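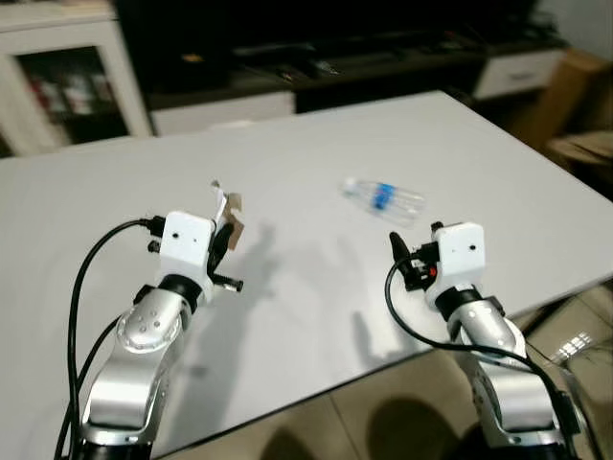 Three weeks with the Hastent recorder now, so time to write it up. Short version: buy it if you have two arms and no patience for writing your own logger. It takes the joint positions, gripper state and head camera, lines them all up, spits out one episode per file. We put it on table clearing. Small trash, big white table, grab it and get it to the bin. Clear bottle lying on its side, blue label, and a torn bit of brown and white packaging, which the left gripper gets first. Scraps like that are what I wanted it for. A bottle is easy to script, torn packaging never folds the same way twice.

Print this page | E-mail this page

Setup. 595 for the license, one machine. Install was quick, the calibration wasn't. The manual has you do the left arm, then the right, then both again, and if you bump the head camera in between you start over. Gilmar Fagundes did ours and bumped it. Start over.

After that it mostly stays out of the way. Foot pedal starts an episode, pedal again ends it, long press throws it out. Use the long press. I was stingy with it the first few days and then had to go thru everything by hand and delete the ones where I'd hesitated for ages over the bottle.
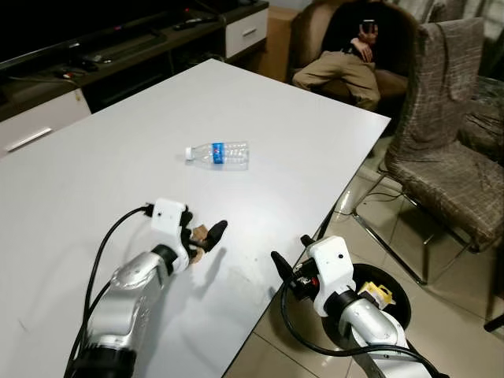

Count so far is 2721 episodes, kept ones only. Recorded at 30 frames a second. Files are bigger than I'd like, no way to drop the resolution at record time, you have to do it on export. Plarley does this better, for what it's worth, but Plarley wants its own arms and ours are staying.

Labels. You get a text box per episode and a list of tags. That's it. No way to mark a point inside an episode, so "picked up" and "let go" are not seperate things as far as Hastent cares. For clearing a table I want both. Tiruwork Alemneh wrote a little script that guesses them from the gripper opening. Fine on the bottle. Poor on thin paper, where the fingers are nearly shut either way. Support says markers are coming in January. We'll see.

Replay viewer is good. Really good! Scrub the video and both arm traces move with it, and you spot a late release over the bin in no time.
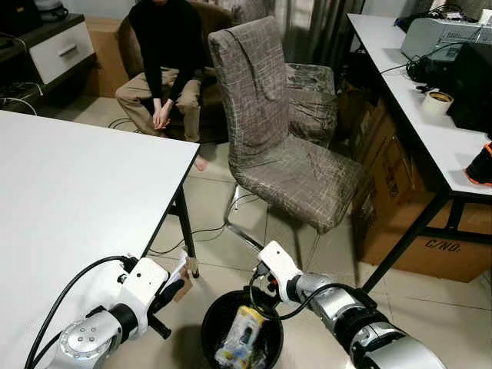
Other thing to know: vary the start. Hastent has a checklist you can pop up between episodes (move object, swap side, change object) and it nags until you tick it. Annoying for a day, then you're glad. Our first batch had the bottle in one place and the policy learned the place. Second batch, shoved everything around, swapped hands, much better pickups on stuff it hadn't seen.

Drops I'd keep, by the way. A few dropped-and-regrabbed episodes helped more than another pile of clean ones. Finbarr Daly disagrees, he trains without them. His call. 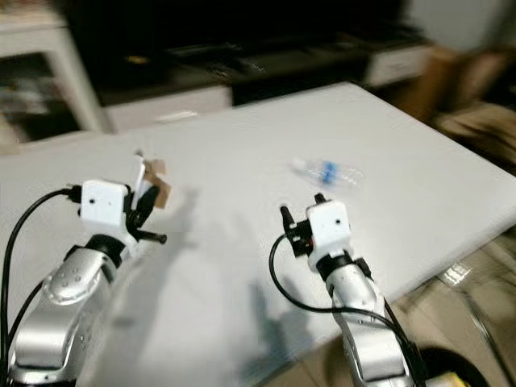
Cardboard in the left gripper, right gripper open, bottle on the table.

Gripes, quick: crashed on me 3 times, each time on export, nothing lost. Fonts are tiny. Pedal cable too short. Undo doesn't cover tags.

Would I pay for it again, yes. Wait for the markers if you do long tasks with a lot of steps. Single pick and drop, get it now.

Print this page | E-mail this page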